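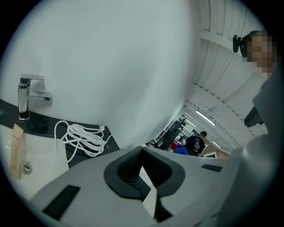
Why does a small room so often feel colder in colour than the paint card promised?
A small room bounces its own light about. Each wall picks up a little of the colour of the wall opposite, and of the floor, and then passes it back again, so any slight blue or grey in the paint is repeated until you notice it. On a card the size of a playing card there is nothing for the colour to bounce off, and it looks perfectly innocent.

Colour and Light at Home
Handout for session 6: Small rooms
Lindholm Evening Classes, course 2542

Welcome back, everyone, and thank you for bringing in so many paint scraps last time - the long table looked like a patchwork quilt by the end of the evening and I was rather sorry to clear it away. We ran over, as we tend to, so I have moved the part on ceilings into these notes. Please read it before you start the homework, even if you feel you have had quite enough of ceilings.

Where the light comes from

Before you think about colour at all, stand in the doorway and ask where the light is coming in. In a good many small rooms (cloakrooms, box rooms, the odd bit under the stairs) the answer is a single lamp overhead, and daylight hardly comes into it. In others there is a window, but it faces a neighbour's brickwork, and then the daylight arrives already tinted by the bricks. One of the rooms we looked at in the Skarner terrace had this trouble. The owners had painted it three times in creams of one sort or another and it always came out faintly pink in the afternoon.

Daylight from the north is steady and cool. Light from the south is warmer and moves about a great deal, so a wall can look like two different paints between breakfast and tea. East and west rooms have one good half of the day each, and it is worth being honest with yourself about which half you are usually in there.

White is several colours

People say "just white" as though it settled things, and then stand in the shop for an hour. Put any two whites side by side and one will look yellow or blue or a bit green. Neither is wrong. The trouble only starts when they meet in the same room, and in a small room there are always more whites than you planned for: the ceiling, the woodwork, the door, the fittings and the light switches.
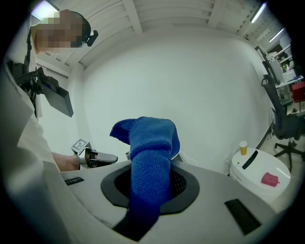

So my advice is to begin with the whites you can't easily change. If the fittings are staying, hold your sample right up against them and look at the pair, first in daylight and then under the lamp you will be using. If the sample makes the fixed thing look dirty, it is too clean a white for that room. If the fixed thing makes the sample look like old custard, you want something cooler. You will get the hang of it very quickly, and after that you will never be able to stop doing it in other people's houses (my apologies to your friends).

Ceilings and floors

A ceiling is nearly always darker than you expect, as it gets its light second-hand. Carrying the wall colour straight over it takes away the hard line at the top, which can be very restful in a tight space. Do try it on lining paper first and pin it up for a day or two.

Floors do far more than we give them credit for. A pale floor sends light back up the walls and under the edges of things, while a dark one soaks it up and leaves the lower part of the room in shade. Shine matters as well. A glossy tile gives you bright patches that move as you do, and a matt one gives a softer, more even glow. I am fond of both, though I do prefer the matt one first thing in the morning.
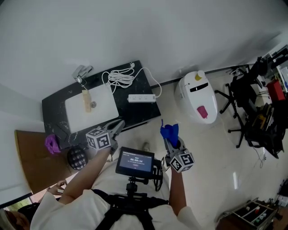
White walls over a light tiled floor, small room.

Homework

Please work from the Skeltatent plan I gave out, the narrow one, which measures 1052 mm by 2542 mm. Imagine it first with no window, and then with a small north-facing one at the far end. For each version choose a wall colour, a ceiling colour and a floor, and write a few lines on what you think the light will do. Coloured pencils are fine, and so are magazine cuttings.

Give yourself 40 minutes and then stop, wherever you have got to. We shall pin everything up at the start of next session and look at it under both sets of lamps.

Those of you who were away for the Konetero tile samples can find them in the blue box by the sink at the back of the classroom. Do put them back in their sleeves afterwards, please, as the corners chip.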